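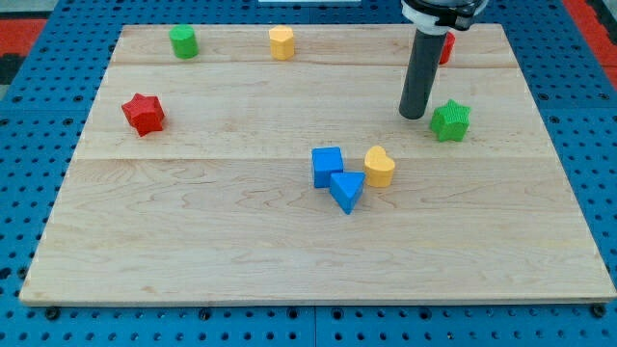
소식 > 연구 동향 > 생활지원 로봇

가정과 작업장의 정리 업무, 기계는 어디까지 맡을 수 있는가

Plivari 연구소는 2021년 1월 18일 소식지를 통해 생활지원 로봇 과제의 1차 중간 결과를 공개하였다. 본 과제는 식탁 정리, 장난감 수납, 소형 부품 분류와 같은 단순 반복 업무를 로봇팔이 사람의 도움 없이 수행할 수 있는지를 검토하기 위한 것으로, 연구소 Brirkham 분소가 실험을 담당하고 있다.

실험에서 로봇팔은 물건을 집어 올리지 않고 끝이 둥근 막대로 밀어 이동시킨다. 나무판 위에 흩어진 빨강, 초록, 노랑, 파랑 블록을 대상으로 "파란 정육면체를 노란 하트 옆에서 떼어 놓으시오", "초록 별을 빨간 별 쪽으로 옮기시오"와 같은 지시문이 주어진다. 지시문은 모두 423종이며, 이번 기간에 실시한 시행은 총 2459회이다.

중간 집계에 따르면 서로 떨어져 있는 블록을 옮기는 지시의 성공률은 70%를 넘었다. 반면 여러 블록이 맞닿아 있거나 가까이 모여 있는 경우에는 성적이 뚜렷하게 낮았다. 하나를 밀면 이웃한 블록이 함께 움직이고, 별이나 삼각기둥처럼 모서리가 있는 형태는 미는 지점에 따라 회전하는 사례가 잦았다.

과제 책임자 Friederike Schwerdtfeger 박사는 "평평한 판 위의 블록 정리는 가사 업무 가운데 가장 단순한 축에 속한다"며 "이 단계의 결과를 근거로 가정 보급 시기를 논하기는 이르다"고 밝혔다. 설거지나 빨래 개기처럼 물체의 모양이 변하거나 파손 위험이 있는 작업은 이번 평가 대상에서 제외되었다.

작업장 적용에 관해서는 다소 긍정적인 의견도 제시되었다. 협력사 Hamann의 공정 담당 Ansel Ambrose 부장은 부품의 종류와 놓이는 위치가 제한된 선별대라면 현재 수준의 기술도 보조 수단으로 검토할 수 있다고 평가하였다. 다만 오류가 발생할 때 작업자가 개입하는 절차를 먼저 마련해야 한다는 조건을 덧붙였다.

연구소는 향후 9개월간 밀집 배치 조건의 시행을 확대하고, 작업 도중 지시가 변경되는 상황을 평가 항목에 추가할 계획이다. 세부 평가 기준은 소식지 다음 호에 게재한다.

관련 소식
- Alar 시험동 이용 신청 안내
- 물류 선별 공정 자동화 간담회 결과
- 생활지원 로봇 안전 지침 개정안 의견 수렴
- 신임 연구위원 Wiebke Hollmann 박사 인사

문의: Plivari 연구소 홍보실 | © 2021 Plivari 연구소 | 맨 위로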